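Folding cells at our returns hall, what happens to the people?
Forum: Warehouse and Laundry Work > Automation

drallby_packer wrote:
Hello all. I work in clothing returns at Drallby. Since October we have robot cells with two arms for the T-shirts. Before, we were 8 people on the folding tables. Now 3 stay with the cells and the others were moved to checking and packing. I am one of the 3. My back is better, but I talk with my colleagues much less.

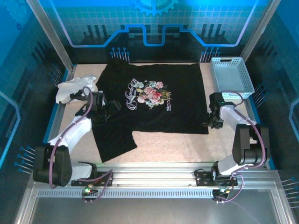
Did you get any training before the change?
We had one morning with Deepak Mittal from the supplier, and after that we learned from each other.

pichon_nights wrote:
Same story at our place. I must disagree a little about the back. You stand still and watch, and by 4 in the morning my legs are worse than when I folded by hand. Also the pay grade stayed the same although the work has a different name.

jumgate77 wrote:
I don't agree with pichon. Folding 900 pieces in a shift is not a life for anybody's hands. I did it for 19 years and I would give it to a machine tomorrow. Pay is a question for the union.

drallby_packer wrote:
Both of you have a point, I think. What I find difficult is that new people never learn the hand work. A black shirt which is all bunched up, I can find the collar with my fingers without looking. The arms have to take hold of it and pull it into shape.

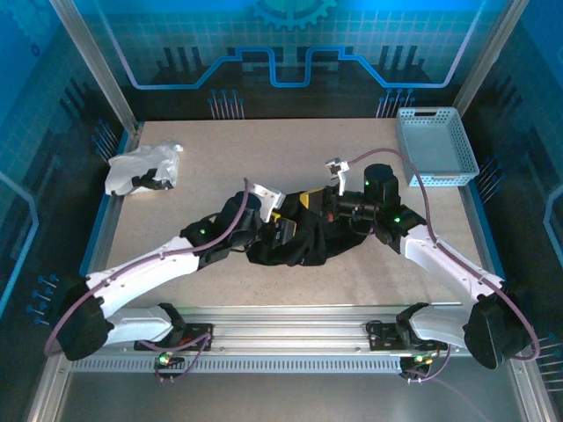
Who decides when a person should step in?
The operator on shift decides, and the team leader only hears of it in the evening report.

pichon_nights wrote:
With us the team leader must agree first. It is slow and it makes you feel like a child.

jumgate77 wrote:
Then ask for it in writing, as they did at Pinero. They also got a change of post every two hours, so your legs would get a rest.

drallby_packer wrote:
Two hours sounds good. I will bring it to our next shift meeting.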